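机の上に置くものについて

シミン・ザレイ

日本に来てから、私は何度も「机の上には何も置かないほうがよい」という意見を聞きました。雑誌にも書いてありますし、以前の職場の規則にもありました。仕事が終わったら机を空にして帰ること。私はこの規則を8年間守りました。守りながら、ずっと少しだけ不満でした。今日はその不満について書きたいと思います。

規則の理由はわかります。書類がなくなりませんし、掃除も簡単です。ほかの人がその席を使うこともできます。けれども、空の机に朝すわると、私はホテルの部屋に着いたときと同じ気持ちになります。きれいですが、自分がそこで何をする人なのか、机は教えてくれません。

私の考えでは、机の上のものには二つの種類があります。一つは、使うために置くものです。ペン、紙、飲みもの。もう一つは、見るために置くものです。花や額や、小さな植物です。片づけの本はたいてい、二つ目の種類に厳しいです。使わないものは捨てなさい、と書いてあります。しかし花は使うものではありませんから、この基準で花を判断するのは、料理の味を重さで決めるようなことだと思います。
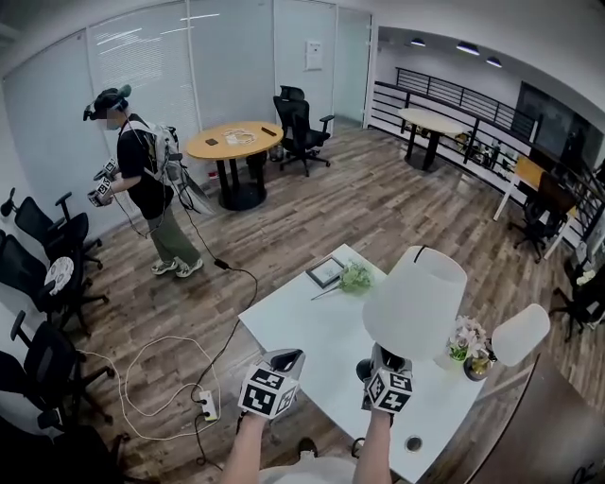
白い机は、とくにこの問題がはっきり見える家具です。白い面の上では、緑の葉が一枝あるだけで目がそこへ行きます。うすい桃色の花も、暗い色の机に置くより静かに見えます。反対に、余計なものも同じくらい目立ちます。ですから私は、白い机を選ぶ人は、何を置くかについてほかの人より長く考えなければならないと思っています。

造花や人工の葉をきらう人がいます。友人のジャムシド・カリミもその一人で、「にせものの葉を置くなら、何も置かないほうが正直だ」と言います。私は賛成できません。窓から遠い部屋では、本物の植物は弱ります。弱った植物を毎日見るのは、私にはつらいです。人工の葉は正直ではないかもしれませんが、少なくとも私に心配をさせません。300円の葉でも、置く場所がよければ十分に役目をはたします。ただし、ほこりは拭いてください。ほこりをかぶった人工の葉については、私もジャムシドに賛成します。

大きなランプについても書いておきます。かさの大きいランプを机に置くと、場所をたくさん取ります。その向こうにあるものも見えにくくなります。それでも私は、天井の明かりだけの部屋より、机に一つランプのある部屋のほうが好きです。明かりが低いところにあると、手もとだけが自分の場所になるからです。場所を失うことと、場所を得ることが、同時に起こります。

私が本当に減らしたいのは、花でも額でもなく、コードです。電源タップと、そこから床に広がる線は、机の上をどんなに整えても部屋を落ち着かなくします。机に配線用の丸い穴がついていても、使われていないことがよくあります。私の家でも、九月に模様がえをしたときまで、穴の上に本が置いてありました。片づけの話をする人は、机の上の小さな花びんを注意する前に、一度床を見てほしいです。足が引っかかるのは花ではありません。

もちろん、何を置いてもよいと言いたいわけではありません。私は自分の机に、見るためのものは2つまでと決めています。三つ目がほしくなったら、どれかを棚に移します。移したものは、しばらくするとまた新しく見えます。今は小さな額が棚にあって、机には花と、例の人工の葉があります。来月は額を戻すつもりです。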